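Television Fiction, Unit 4: The pilot episode
Notes prepared by Ildikó Dobos

Please read these notes before the seminar and bring the script of Flumik, episode one. We use the February draft, because the later one has the ending changed.

1. What a pilot has to do

A pilot introduces the main character, the place and the kind of trouble we can expect every week. It is also a sales document. The person who reads it at the network may have 20 other scripts on the desk, so the first pages carry much weight. In Flumik the lead, Paisan, speaks only on page three, but by then we have seen two people lie to protect him.

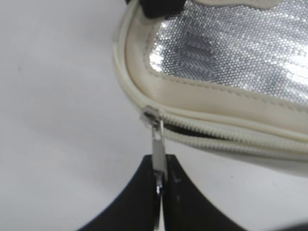 Bag with silver sequined front and stitched cream trim.

2. Premise pilot and typical episode

In a premise pilot, something happens which starts the whole series: a new job, a death, an arrival. The other model shows an ordinary day, as if the series was already running. Comedies often prefer the second model. Valquíria Prado, who wrote Flumik, mixed the two – the hotel is already open, but the new owner walks in during the first scene.

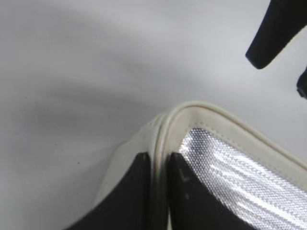

Why do some networks ask for a second script together with the pilot?
They want to see that the story can continue after the opening situation is used up.

3. The cold open

This is the part before the titles. It can be a joke, a crime or a small mystery, and it should have the same flavour as the rest of the program. Mark in your copy where the cold open ends. In our draft the titles come late, and I would like to hear if you find this a weakness.
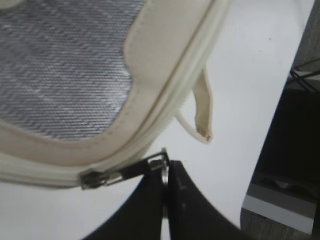 Who decides the final cut of a pilot?
It depends on the contract, but for most series the producers and the network have more power than the director.

4. Casting and changes

Roles are sometimes recast after the pilot is shot. For Flumik, the casting office saw 249 actors for the part of the sister. Anong Jitpraphai was chosen, and her scenes were then made longer. Compare pages 12 and 13 with the outline.
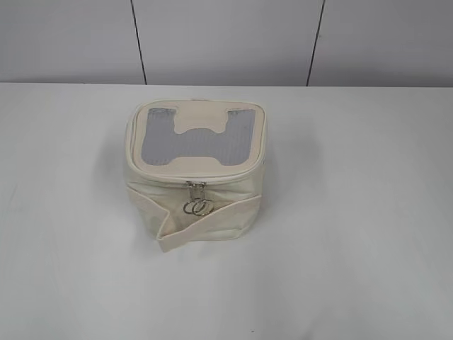 Cream zippered bag, white tabletop.

5. Task

Write 200 words on one scene which gives us information without anybody explaining it. Name the page. Leave your text in the course folder on Lernora before noon. Rhun Wogan will lead the discussion in room 372.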